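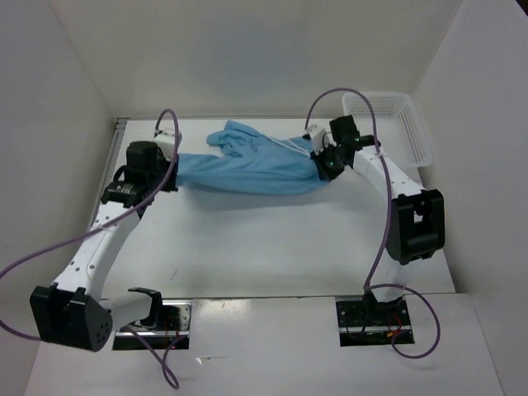 Jekonside Athletic Club - Kit Room

Folding the light blue shirts

These steps are for anyone folding club shirts before they go back on the shelf. The same method works for training tops and for the thin warm-up jackets, as long as the zipper is closed first. You need a clear table with a smooth top, wide enough for a shirt with both sleeves out. Wipe the table before you start. Light blue shows every mark.

Before you fold

Check that the shirt is fully dry, including the seams under the arms. Turn it right side out and pull the sleeves through. Look for loose threads and pulled spots. Anything that needs mending goes in the bin marked Sârbu, not on the shelf.

Getting the wrinkles out

Take hold of the shirt at both ends and lift it just off the table. Pull until the cloth is straight between your hands, then stop. A firm, even pull is enough. Smooth fabric like this will not hold a crease for long, and yanking on it stretches the hem. Lower the shirt with the front facing down and let the far edge touch first.

If it lands in a heap, pick it up and do it again. It is quicker than trying to push the folds flat with your palms.

Sleeves

Do one sleeve at a time. Find the hem at the end of the sleeve and pinch a small fold of the fabric close to it. Draw the sleeve out to the side until the ripples near the shoulder open up, then let go and smooth the rest toward the cuff.

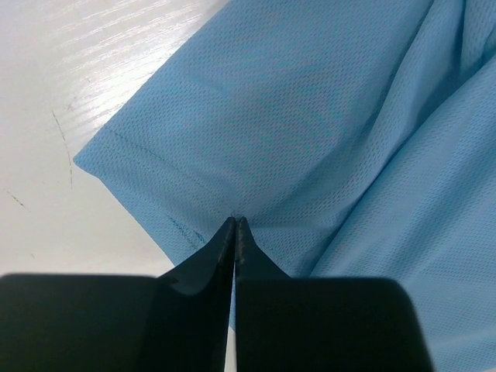
Keep fingernails and rings away from the holes in mesh fabric. A snag there runs across several holes and cannot be pulled back in. Take hold of the cloth with the pads of your fingers.

Folding

Fold one side of the shirt in toward the middle, with the fold running down from the center of the shoulder. Turn the sleeve back so it lies straight down along the shirt. Do the other side the same way. The two long edges should be even. Bring the bottom hem up to the middle, then fold once more to the collar. Turn the shirt over and straighten the collar.

Stacking

Stack by size with the collars facing out. Jackets go in their own pile - they slide if you mix them with shirts. Put 2 size cards in each stack, one on top and one at the bottom.

Away shirts for the Volormont trip are kept on the lower shelf. Questions about missing sizes go to Gert Nkuna at the kit room window.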